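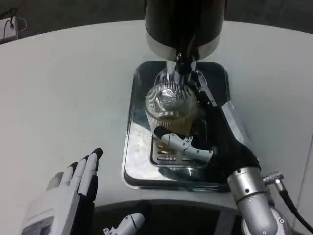 Zullow: Datensatz zu Schäden an Lichtmaschinen

Zullow ist eine Sammlung von Befunden an ausgebauten Lichtmaschinen aus Personenwagen und kleinen Lieferwagen. Die Befunde stammen aus der Werkstatt Orville und wurden von Tatu Were in Tabellenform gebracht. Stand der Daten: 27/06/2021.

Inhalt

Der Datensatz besteht aus 31 Befunden. Jeder Befund ist eine Zeile in der Datei befunde.csv. Die Spalten sind:

lager: Zustand der beiden Lager, Stufe 0 bis 4
kohlen: Restlänge der Kohlebürsten in Millimeter
regler: Ergebnis der Prüfung am Regler (ok, defekt, nicht geprüft)
riemen: Zustand des Keilrippenriemens beim Ausbau
bemerkung: freier Text, meistens kurz

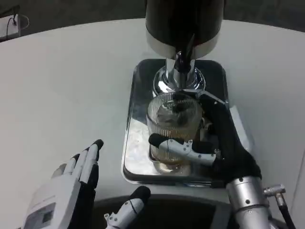 Wie die Befunde entstanden sind

Die Lichtmaschine wurde zuerst auf dem Prüfstand Pruitt gemessen und danach geöffnet. Bei drei Geräten war das Gehäuse so stark korrodiert, dass eine Messung nicht mehr möglich war. In diesen Zeilen bleibt das Feld regler auf „nicht geprüft“. Die Stufe für die Lager hat immer dieselbe Person vergeben, nämlich Fletcher Kereama.

Bekannte Mängel

Die Laufleistung des Fahrzeugs fehlt in vier Zeilen. Öl am Schleifring wurde am Anfang nur in der Bemerkung notiert und hat bis heute keine eigene Spalte. Wer danach sucht, soll bitte die Wörter „Öl“ und „ölig“ verwenden. Für eine Statistik über Hersteller ist die Sammlung zu klein.

Einlesen

Trennzeichen ist das Semikolon, Dezimalzeichen das Komma, Kodierung UTF-8. Das Skript tandell.py prüft die Spalten und meldet leere Felder.

Korrekturen bitte mit der Zeilennummer an Tatu Were schicken. Die nächste Version ist für August geplant.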